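Grendus Opens Kitchen and Bath Showroom at Lekota Retail Park

LEKOTA, Sun 13 January – Grendus, a supplier of countertops, sinks and fitted cabinets, has opened a kitchen and bath showroom at the Lekota Retail Park. It takes over the unit that was previously used by a carpet store and is the company's second location.

The showroom has over 3,000 square feet of floor space on one level. Customers can look at full-size kitchen layouts, compare countertop samples under daylight and evening lighting, and sit down with a designer to work out a plan and a price. Design appointments are free and last 70 minutes. Walk-in visitors are welcome at any time during opening hours.

"People were driving a long way to see our samples, and many of them had to come back a second time with a partner or a builder," said Busisiwe Makhubela, managing director of Grendus. "Lekota is closer for most of them, and the parking is easier."

Work on the unit began in November. The fit-out was carried out by Prultach, a local contractor, which replaced the lighting, leveled the floor and built a new entrance with step-free access from the parking lot. The stock room at the rear was kept and will be used for small orders such as faucets, handles and drain fittings. Larger items will still ship from the main warehouse.

The new location employs a sales and design team led by store manager Pieter Radebe, who moved from the company's first showroom. Jolanta Kozłowski is the senior designer. She will handle kitchen projects and will also run evening sessions for customers who are planning a remodel and have not yet chosen a contractor.

"Most customers come in with a photo on their phone and a rough idea of the size of the room," Kozłowski said. "We start with the measurements. The finish comes later, and it is usually the part they change their minds about."

Grendus is also using the opening to introduce the Rerkico range of countertops and sinks. The range has light and dark stone finishes, and each countertop is cut to order from a template made at the customer's home. The standard lead time is 2 weeks from the date the template is signed off. Sinks can be ordered separately or fitted to the countertop before delivery.
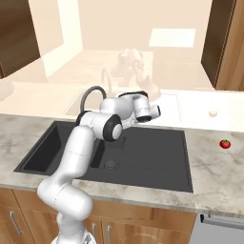 Rendering: a dark charcoal-gray sink set in a light gray marble countertop.

Prices for the Rerkico sinks start at $658, not including installation. Customers who already have a quote from Grendus can switch to the new range without paying a second design fee. Quotes issued before the opening will be honored at the original price.

The showroom is open Tuesday through Saturday from 9 a.m. to 6 p.m. Evening planning sessions must be booked in advance at the front desk or by phone.

About Grendus
Grendus supplies and installs kitchens and bathrooms for homeowners, landlords and small builders. The company is privately owned.

Media contact
Ruan Cele, Communications, Grendus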